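# Selling at the Vallevden Fall Consignment Sale: Frequently Asked Questions

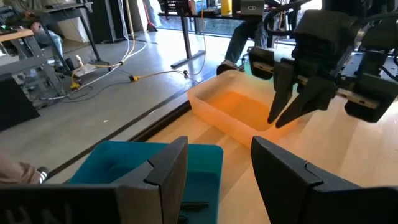 Nestor Bañez

Updated Nov 9, 2018

These are the questions that come in most often from people who want to sell household goods at the sale. The rules for furniture are on a separate sheet at the front desk. If your question isn't answered here, write to the sale office and put your seller number in the subject line.

## Signing up

### How do I get a seller number?

Fill out the seller form at the front desk or ask for one by mail. Your number is written on the top copy, which you keep. Numbers from past sales are still good, so if you sold with us in the spring, use the same one.

### Is there a fee?

The entry fee is $6 per seller, paid at drop-off. It covers you for the whole sale no matter how much you bring, up to the item limit. Two people in the same household can share a number and pay once. The check will be made out to whoever signed the form.

### Is there a limit on how many items I can bring?

Yes, 200 tagged items per seller. A set counts as one item if it has one tag. Last fall we had over 1,000 items waiting in the hallway on the first morning, and the limit came in after that.

### Can I sell for a friend or a parent?

You can, under your own number. We don't split payments.

## What you can sell

### What do you take?

Kitchenware, small appliances, linens, lamps, picture frames, storage bins and baskets, hand tools, board games, books, sporting goods, and holiday decorations. Garden pots are fine if they've been emptied and rinsed.

### What don't you take?

- Car seats and cribs
- Mattresses and pillows
- Bicycle helmets
- Opened cosmetics, food, or cleaning products
- Tube televisions and computer monitors
- Anything on a recall list
- Clothing of any kind (the spring sale takes children's clothing, the fall sale doesn't)

### Do appliances have to work?

Yes. Bring them clean, with the cord attached. We plug in each one at drop-off. If it runs on batteries, put batteries in it. A missing manual is not a problem.

A bread machine with no paddle is a broken bread machine. The same goes for blenders without lids and slow cookers without the inner pot.

### Can I sell something with a chip or a crack?

Small chips are all right on planters and baking dishes if you write them on the tag. Drinking glasses and plates have to be sound. Plastic bins with split corners will be handed back to you.

### Can I sell a partial set?

Yes. Write what's there, not what was there when you bought it. "Five bowls" is a good description. "Bowl set" leads to a conversation at the register.

## Tags and prices

### What goes on the tag?

Your seller number, a short description, the price, and the letter R if we may reduce it on the last day. Use white card stock. Printer paper tears, and colored cards are hard to read at the register.

Write the price in whole dollars. The lowest price we accept is one dollar, so bundle smaller things together in a clear bag.

### How should I attach the tag?

String for anything with a handle. Painter's tape for smooth plastic and glass. Packing tape takes the finish off wood and the cover off books, so please keep it away from both. Safety pins are for linens only, pinned through the hem.

### What should I charge?

Most household items sell at a quarter to a third of the price new. Old wedding gifts still in the box can go for a bit more. If you're stuck, walk around the sale on the first day and look at what is still on the tables in the afternoon. Those are the things that were priced too high.

### Can you price things for me?

No. We tried it for one season and it slowed down drop-off for everybody.

### Does a brand name help?

Sometimes. Shoppers do ask for Surnden saucepans and Tsuchiya knives, and those are worth writing on the tag. Skukix shelving also sells well if all the brackets are there. Tape the hardware bag to the largest shelf.

## Drop-off

### Where do I go?

Use the side door on the parking lot. Pull up, unload, then move your car before you come in to check your items. The front entrance stays closed until the sale opens.

### How should I pack my things?

Open boxes or bins are easiest to check. Keep like with like: all books together, all kitchen things together. Knives need cardboard around the blade and the tag on the outside. Wrap glass in newspaper but leave the tag showing.

If you want your boxes or bins back, put your number on the bottom and tell the person checking you in. Unmarked containers are used to restock the tables and may end up sold.

### How long does it take?

With everything tagged, plan on half an hour. Untagged items can be tagged at the table by the side door. We have pens and string. Bring your own card stock.

### Will I get a list of what I dropped off?

You'll get a receipt with the number of items. It does not list them one by one. Make your own list at home if you want one, and keep it with the top copy of your form.

## Getting paid

### What share do I get?

You get 71 percent of the selling price and the sale keeps 29 percent. The share is the same for items reduced on the last day.

### When is the check mailed?

Two weeks after the sale closes. If yours hasn't come a week after that, call the office and we'll look it up. Please cash it within ninety days.

### What if something of mine is lost or damaged?

We are careful, but we don't pay for loss, theft, or breakage. Don't bring anything you would be upset to lose.

## After the sale

### When do I pick up what didn't sell?

On the evening of the last day, same door as drop-off. Bring your receipt. Someone else can come for you if they have it with them.

### What happens to things left behind?

They are donated the next morning. We can't hold anything overnight, even if you call.

### Can I get a donation slip?

Only for items you mark as a donation at pickup. Ask for the slip before you leave the building. We can't write one later.

### Can sellers shop early?

Yes, one hour before the doors open, with your form. You may bring one guest. Strollers and carts have to wait until the regular opening.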